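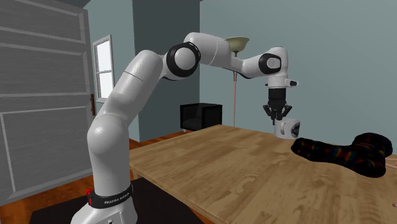

Sim arm keeps missing the mug, class project, going a bit nuts

Forum: Student Projects > Manipulation and Grasping

tallow_bench
OK so my partner and I are doing the pick and place assignment for our robotics elective at Ellside. We're on the simulated Franka with the stock parallel gripper, living room world, mug on the table, and the job is to grab the mug, lift it clear and set it back down. Sounds easy, right? We've run 292 attempts overnight with the mug nudged to a different spot each time and only 129 count as a success. The rest either close on air or knock the mug over.

We come straight down with the fingers on either side of the rim. I've been messing with the approach height for two days and I swear every fix breaks something else. Demo is at the end of June. Any ideas before I go back to flipping burgers?

pivotpoint88
How are you getting the mug pose? From the sim directly or from a camera?

tallow_bench
Camera. We're not allowed to read the pose from the sim, the TA checks. We use the Brikora detector the class gave us, it spits out a box and we take the middle of it.

pivotpoint88
Well there's your problem, or most of it. The middle of the box isn't the middle of the mug. If the handle is sticking out to one side the box gets wider and your center slides over toward the handle. With a gripper that doesn't open very far you'll land a finger right on the rim. Fit a circle to the rim instead and use that center.

mossgate
I'd check the cloth first. You've got that dark crumpled thing on the table right next to the mug, and the mug has a dark print on the side. When we did this one last spring our detector kept gluing the two together into one big blob whenever they lined up from the camera's point of view. Half our misses went away when we deleted the cloth from the world.

pivotpoint88
Deleting the clutter is kind of cheating though? The whole point of the assignment is that there's stuff on the table.

mossgate
I didn't say turn it in that way, lol. I said test it that way. Take the cloth out, run the same seeds, and if the number jumps you know it's the vision and you can quit fiddling with approach heights.

tallow_bench
Oh that's smart. We never thought of using the same seeds, we've been getting fresh random positions every run (yes I know, I can hear you groaning from here).

gearloose_annie
Groaning confirmed! Fix your seeds, please, or you'll be chasing noise until graduation.

Different thought, how deep are you going before you close? In our club (we're team Magesa, high school, so grain of salt) we had the fingers stopping right up at the lip and it would squeeze and then the mug would pop out like a wet bar of soap. We went two centimeters lower and it was a whole different world.

pivotpoint88
Careful with that. If they're gripping across the whole mug, going lower is fine. If they try one finger inside and one outside, then too low and the inside one hits the bottom. tallow, which is it?

tallow_bench
Across the whole thing, both fingers outside. It barely fits. Like there's hardly any room on either side, so any error and we're toast.

gearloose_annie
Then why not pinch the wall? One finger in, one out. Way more room for error.

mossgate
Disagree. The wall is thin, the mug swings once you lift it, and then it comes down crooked. We lost points for exactly that. Fix the centering and leave the grasp alone.

gearloose_annie
Ours never swung that bad but OK, we also had a heavier mug. Try both, it's a sim, mugs are free.

tallow_bench
Update! Made one set of 114 fixed positions and ran it with the cloth and without. Without the cloth was a lot better, so mossgate called it, but it still missed plenty when the handle was off to the side, so pivotpoint called that too. I put in the circle fit this afternoon and turned the cloth back on. Haven't done the full set yet, but the first few went up and came back down nice and straight. I yelled loud enough that my roommate came in.

The circle fit is slow though, the arm just hangs there over the table for a while thinking. Does anybody know if the Jornetero planner lets you start the move and then update the target on the way?

pivotpoint88
It does, but turn it off for the last bit of the descent or it'll twitch right when you're closing. Also crop the image before you fit, that's probably where your time is going.

mossgate
Seconding the crop. And post your numbers when the full set is done, with cloth please, I want to know if you beat ours.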